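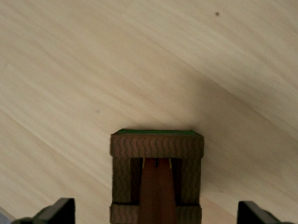

Medium's memoir returns, with fewer ghosts

Iara Cisternas, whose account of conversing with her late grandmother sold out its first printing of 1498 copies, has reissued the book through Tunow Press with two new chapters and, by her own count, 11 fewer spirits.

The Quiet Stair first appeared as a small paperback from Biston, a publisher since departed for the other side itself. Cisternas got the rights back in February and spent the winter going through the manuscript with a pencil. Several of the original voices, she decided, had been repeating one another.

“They were lovely company,” she said from her home in Lidora, “but they did go on. Grandmother agreed with the cuts. She was always a ruthless editor – she used to do it to my letters.”

The new chapters deal with dreams and with grief, and include a breathing exercise that takes up to three minutes, or longer if the neighbour is mowing. A glossary of the colours of the aura has been moved to the back, where readers of the first edition had apparently been looking for it all along.

The reissue is out now in paperback and e-book. Cisternas will read from it at the Quezada bookshop at 2 pm, between the children's story hour and a talk on compost. Admission is free, and the shop asks that questions for the departed be kept brief.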